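Trying the new boxed snack cakes from Pincombe over the next few posts. I'll keep it to one thread so it's easy to find later.

First up, the lemon ones. They come in a box of 12, each in its own wrapper. The wrapper tears straight down the side if you pull it at the seam, and the cake comes out in one piece. I mention it because the last box I bought from them left half the icing on the plastic.

The sponge is soft and a little dry at the edges. The lemon is mostly in the icing. You get a sharp taste at the front and then plain cake. Two bites each, three if you're being polite.

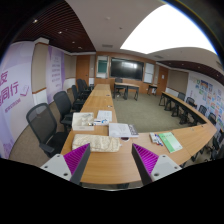

The filling is thin. I cut one down the middle and there was a stripe of lemon curd near the bottom and nothing in the top half. Recep Aydoğan had two and said he didn't know there was a filling until I told him.

Second box, the ginger ones. These are better. The ginger is in the cake itself and it builds as you eat. No icing, just a sugar crust that cracks a bit when you press it. Good with black coffee. I would buy these again at full price.

Third box, chocolate orange. I wanted to like these more than I did. The chocolate is the sweet kind and it covers up the orange. You can smell the orange when you open the wrapper – then it's gone.

Somebody asked how they compare to Björklund. Björklund's ginger slice is heavier and has real pieces of ginger in it. It also costs more and comes in a smaller box. If you want something to have on its own with a fork, get the Björklund. If you want something to put out for a group, the Pincombe ones are fine.

Also asked: do they keep? The date on the lemon box gave me until March, so they last well if you leave them wrapped. Once a wrapper is open they go hard by the next day. I put one back in the cupboard overnight to check, and the edges were like toast.
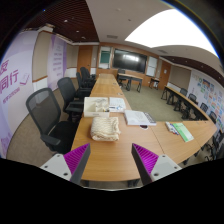 Wistura Snack Club – Tasting Notes

Scores from the club, out of 5. Lemon got a 2. Ginger got a 5 from me and from Yiğit Eren, and a bit less from everyone else. Chocolate orange landed in the middle and nobody argued for it either way.

Yiğit thinks the lemon ones would be better cold. I put the last few in the fridge and had one this morning. The icing sets firmer and the cake feels less dry. I would move it up a point for that, but the box says to store them at room temperature, so the score stays.

A few people want to know where I got them. The Ornedberg store had all three flavors on the end shelf by the bread. The smaller shop near me only had lemon. I didn't see them in the freezer section, in case you go looking there.

One more note on the packaging. The boxes have a perforated front so you can stand them open on a shelf. Mine ripped past the line on two out of three. Use scissors.

Next time it's oat bars. I have the plain and the raisin already and I'm still looking for the apricot. If you've seen the apricot anywhere, reply with the store and I'll go get some.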